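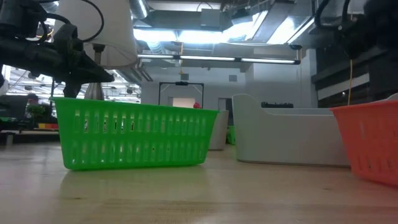
Chapter 5
Sorting and Tidying: Are the Machines Ready?

Putting things into the right basket is a chore that a child learns early. For a robot arm it is still a serious test. In the Flavholm exercise, which we use in this chapter, an arm had 104 items to put away, and it was given 90 minutes.
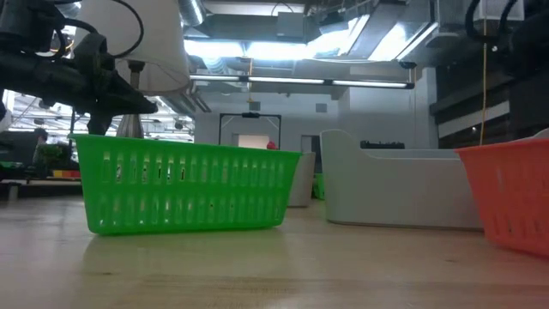
The baskets themselves make a part of the difficulty. A thin wall with many slots is hard to measure, and a glossy table gives reflections – the software may take them for real objects. Section 5.1 begins with this question.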